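Rules for the table

I have been writing the house rules for our arm bench at Jarov, a job I got by complaining that we didn't have any. Let that be a lesson to somebody.

We did have a document before this. It was 28 pages long, inherited from the Kumska line, and it was mostly about forklifts. Everyone had signed it. I asked around and found two people who had opened it, and one of them had only wanted the phone number on the back.

So the new version fits on a sheet you can tape to a wall. Four rules made the first draft. The first is about reach: while the arm has power, hands stay off the tabletop, including hands that are "just fixing the plate." The plate can be in the wrong spot. We will write down that it was in the wrong spot and carry on with our lives.

The second is about cables, and I will defend it to anyone. Every cable gets looked at along its whole length before the first run of the morning, above the table and under it. Slack is fine, the arm needs slack. What I want to know is whether a loop can catch on something when the wrist swings around.
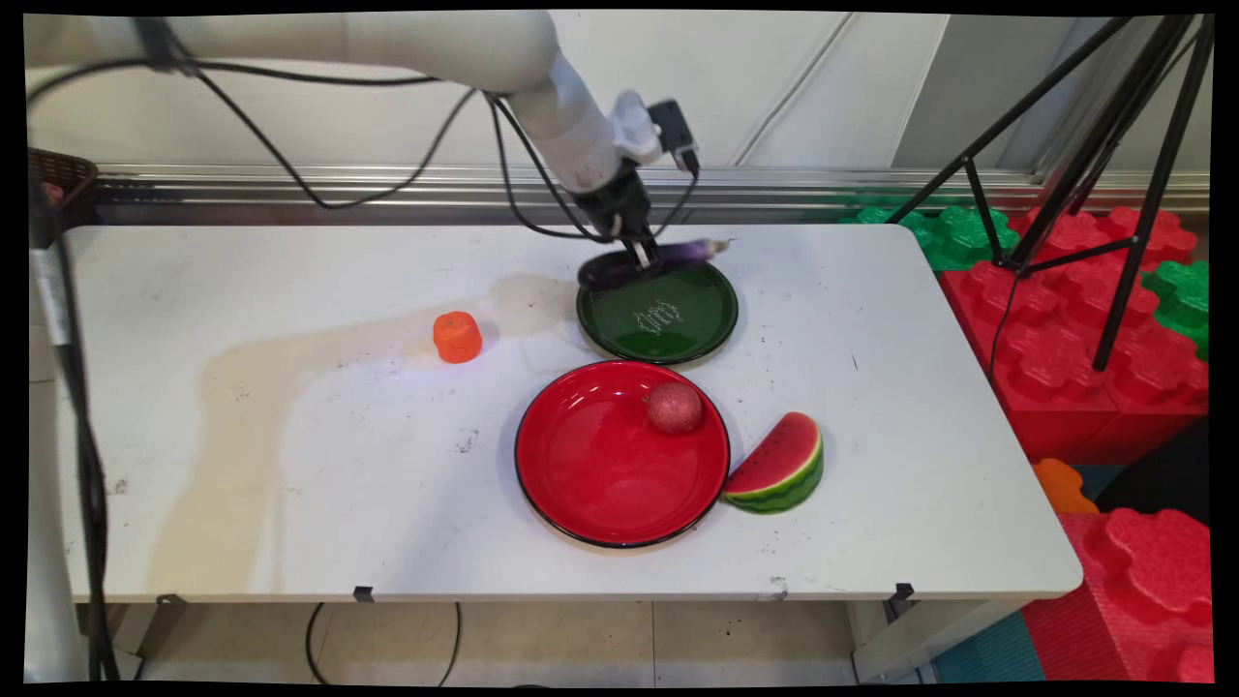
Photo: Werna bench, August

Rule three covers objects. The eggplant, the watermelon wedge, the plates and anything else we ask the gripper to deal with go on a list, and if it isn't on the list it doesn't go on the table. I was told this was fussy. Then I asked what the sparkly red ball was supposed to be and got two answers, apple and Christmas. It is now on the list as "red ball, glittery," and both camps are unhappy with me.

The fourth rule is that the table gets wiped at the end of the day. I'd like to report strong compliance. There is a brown stain on the left side that has its own supporters by now — one colleague uses it to line things up — and I've had to add a sentence saying that stains are not reference marks. Use tape. We own so much tape.

Taheri, who supply our mounts, sent over their own checklist when they heard I was doing this. It's good, and I stole the part about checking the table clips before checking anything bolted to the arm. I had it the other way around, which meant you could spend ten minutes tightening a wrist on a tabletop that was free to wander.

Still open: whether tripod feet count as part of the bench or part of the floor. I say bench. The floor has its own sheet, and I'm not writing that one.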